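Notes from the October tenants' meeting, Swanepoel building, second floor kitchen

I took these because Bohumila Urban had a sore wrist and everyone else suddenly got very interested in their coffee. If I got something wrong, tell me and I'll fix it!

We started at 4 with the heating. Zomex came out and looked at the boiler and they want $1,287 for a new pump, which got a groan from pretty much the whole table. Bohumila asked for a second quote before we say yes (good call, I think), and the Stendance people offered to call the company they used at their old office. We'll vote by email once we have both prices.

Then the holiday party. Last year's budget was $100 and we ran out of food in the first hour, so this year each office is chipping in extra. Brivetti is bringing the speakers again. I said I'd do my bean dip and I'm now stuck with it in writing. We went back and forth on the date for ages and left it open.

Parking: please, please use your own spot. The two spots by the ramp are for visitors. I know it's a long walk in the rain, I do it too.

Trash and recycling took up more time than the boiler, believe it or not. The round blue bin and the one with the yellow lid both stay on the carpet where they are, and both keep their liners.
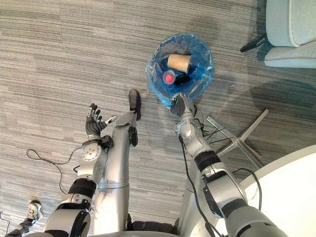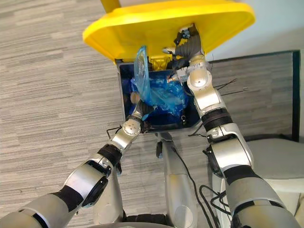

We agreed that food goes in the kitchen can only, and Stendance will ask the cleaners if they can come 3 times a week instead of 2. I'd pay a little more for that, personally, and a few heads nodded.

Last thing was the front door code. It's changing, and Bohumila will send the new one around. Next meeting is in November, same kitchen, and somebody else is taking notes.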